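We use cookies to keep you logged in and to see which pages get read. By continuing you accept this. Manage settings

Filed under: Work & Pay > Workshops and warehouses > Automation

Moved from bench tech to "cell operator", same pay, should I sign?

Leanne Tapley

I work for Brilard at the Bistgate workshop. We take in ex-lease desktops, strip and test them, put memory and drives back in and send them out again. I've been on the bench long enough to have sore thumbs from it. In January they brought in an arm from Voltby to do the memory, and now there's a new position description in my pigeonhole that I'm meant to sign by the end of the month.

The pitch at the toolbox talk was that the arm takes the boring bit and we all get to do more interesting work. I've heard that one before, at a different job, about a label machine. So I've been watching what happens to my day, and most of what I do now is get things ready for the arm. I lay the tower on its side, take the panel off, then tidy the cables so nothing is lying across the memory slots. After that I check the work and sort out anything it couldn't do. The bit it does was never the slow bit. The slow bit was always the wiring.
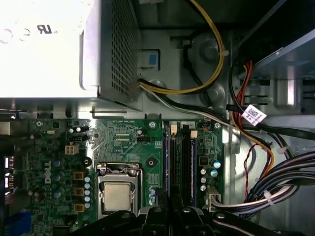

Anyone who has opened a few office towers knows what I mean. Every lease batch is a bit different, someone has had a go at the loom before us, there's a zip tie where there shouldn't be, and you move it with one finger without thinking. That's the part they've written down in the new PD as "presentation of unit to cell". Two lines. It's most of my morning.

The old target was per person per shift and you could bank a good hour against a bad one. Now the target belongs to the cell and I'm listed against it. If the arm pauses, it's my downtime. If a stick isn't in all the way and the machine won't post, that goes down as a rework and my initials are on the sheet. I asked who initials for the arm and got a laugh.

They've also put up a slide saying 75 per cent of our task time is "suitable for automation". I asked where the number came from. It came from Voltby.

I'm not against it. I'd be happy never to push another stick of RAM in as long as I live. My supervisor is decent and I think he believes what he's been told. But I've read the PD three times and what I see is less of the work I'm trained in, more responsibility for something I can't adjust, and the same money.

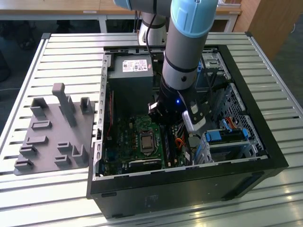
Can they change my job description without my agreement? Small changes to duties usually can be made, but a change that amounts to a different job normally needs you to agree to it. That's what the woman on the advice line told me, and she said which side of the line I'm on would depend on the contract and the agreement, and she couldn't tell me over the phone. So I'm no further along.

What I'd like to hear from people who've been through it:

Did you sign, and did you get anything changed first?
Did the "more interesting work" ever turn up?
What did you wish you'd written down at the start?

Please don't just tell me to find another job. I like this one, or I did, and I can ride my bike there.
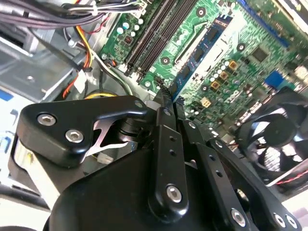
Pejman Talebi

Sign it. They're going to do it anyway and the ones who muck about are the first to go when the hours get cut. My cousin was at a packing place and they got robots and everyone carried on about it and now it's fine. Also you get to put robotics on your resume. If you don't like it there's plenty of IT work around.

Shahab Babaei

I'd ignore the above. I was at Koskela for 12 years, pump assembly, and went through this twice, once as the bloke on the line and once as the delegate.

Don't sign yet and don't refuse either. Write back and ask for a meeting about the proposed change. Use the word "consultation". Most awards and enterprise agreements have a clause for major workplace change, and an employer has to talk to you about the effects of it before it's locked in. Whether yours counts as major is arguable, so get the actual document out and read that clause yourself. It will be near the back and it is dull. Take someone in with you.

Then the practical stuff.

Start a notebook today. Time in, time out, what you were doing. Every stop, what it was stopped for, who fixed it, how long. Keep it plain and keep your opinions out of it. We didn't do this the first time round and all the numbers in the room were the vendor's. The second time we had 2 exercise books full of stoppages, and the conversation was very different.

Ask what counts as a cycle. At Koskela the robot's cycle started when the part was in the fixture and finished when it let go. Everything a person did before and after was off the clock as far as the slide went. On those figures it looked brilliant. I'd bet the 75 per cent you were shown is built the same way, counting jobs the arm might do in principle with a tidy unit in front of it and leaving out whoever tidied it.

Ask who owns the rework. If you can't alter the program, can't slow it down and can't decline a unit, you shouldn't be wearing its mistakes. We got a separate fault code. It took months and it was the most useful thing we won. Once the machine's faults had their own column, management suddenly wanted them fixed.

On the interesting work: some of it came. One fella learned to program the thing and did well out of it. The rest of us loaded fixtures. There was one training spot, and it went to whoever was standing nearest when the installer turned up. So if you want it, say so in writing now and ask for it to be in the PD with a pay point next to it.

I'd be careful with "cell operator" as a title too. Look at where operators sit in your classification structure compared with technicians. If it's lower, you may be on the same money today and on a lower rung at the next review.

Leanne Tapley (asked this)

Thanks Shahab, that's more use than anything I've had from work. I looked and operator is a grade below tech. It wasn't mentioned.

I've started the notebook. I thought I'd be writing down disasters, but it's mostly small stuff. Moving a cable. Turning a case a bit. Waiting. I wrote "waiting" so many times on the first page that I've started just putting W.

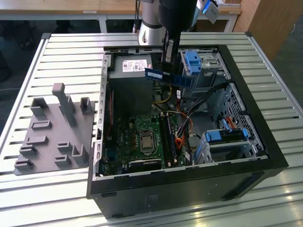 The waiting is the bit I find hardest to explain to my partner. On the bench I'd have one unit open and the next one half done, and my hands were always busy. With the arm I can't get on with anything else, as I'm meant to stay at the cell and keep an eye on it, and I can't reach in while it's moving. So I stand there. By three in the afternoon I'm more tired than I used to be, from doing less. I've asked for a stool.

I've also asked for the meeting. The reply said they'd be glad to "walk me through the benefits".

Afshin Safavi

Coming at it from the other side, I've been the one installing cells like this (different supplier). Your complaint about preparation is fair. Loose wiring is hard for automation, it flops about and it's never in the same spot, and the easy way to solve it on paper is to make it somebody else's job upstream. Suppliers do that all the time. I've done it.

A trial where the operator hides the problems by being good at her job will look like a successful trial. If you quietly fix every cable before the arm gets there, the report will say cables aren't an issue. Ask your supervisor if you can present, say, 100 units exactly as they come off the truck, lid off and nothing else, and record what happens. He may say no. The answer will tell you something either way.

I do think you're a bit hard on it. Pushing sticks in all day does wreck people's thumbs and a machine that takes that load, even slowly, is worth having. But that's an argument for keeping you as a tech with a better tool. I can't see how it's an argument for dropping you a grade.

And get the stool. Standing idle is a proper health and safety matter, so raise it as one.

4 comments

Ladan Arabzadeh: We had the "walk me through the benefits" meeting. Bring your own agenda and send it the day before or it will be a slideshow.

Pejman Talebi: still reckon sign it

Shahab Babaei: Pejman, she'd be signing for a lower grade.

Leanne Tapley: Stool has arrived. It's the wrong height. Meeting is after the next lease batch comes in, and I'm going in with the notebook and the grade table printed out.

Tags: job descriptions, consultation, refurbishing, robots at work, classification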